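How I keep a symptom diary for my migraines

I get migraines, and for years I walked into the neurologist's office and said "um, a lot?" when she asked how often. So I started a diary, and it's easy enough that I've kept it up since December. You need a cheap notebook and 2 pens in different colors (I like green for good days).

First, rule one page per week. Every evening write down when you slept, what you ate late in the day and whether your head hurt. If it did, give it a number from one to ten and note the time it began. Don't try to write during the attack! The next morning is fine.
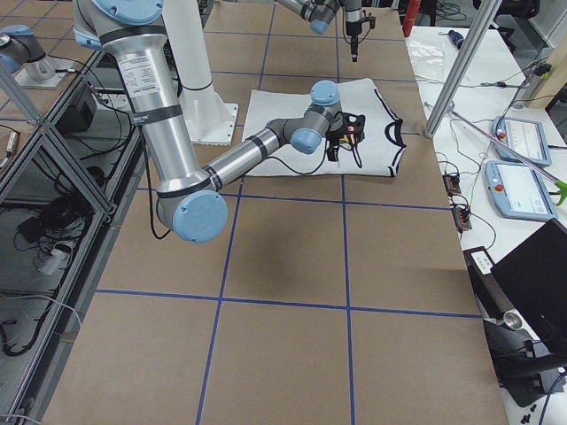

Next come the medicines. Put down the name, the dose and the hour you took it, and that includes the over-the-counter stuff. My friend Fenna Bosman left hers out for months, and her doctor asked about those before anything else.

After 14 days, sit down with a cup of tea and read it all back. Circle anything that shows up the day before a bad one. Mine was skipped lunches, plus a really short night here and there. Yours may be something else entirely, or you may need a few more weeks before you see much.

Then copy the circled bits onto a single sheet and bring that to your appointment. Keep the notebook in your bag in case they want dates.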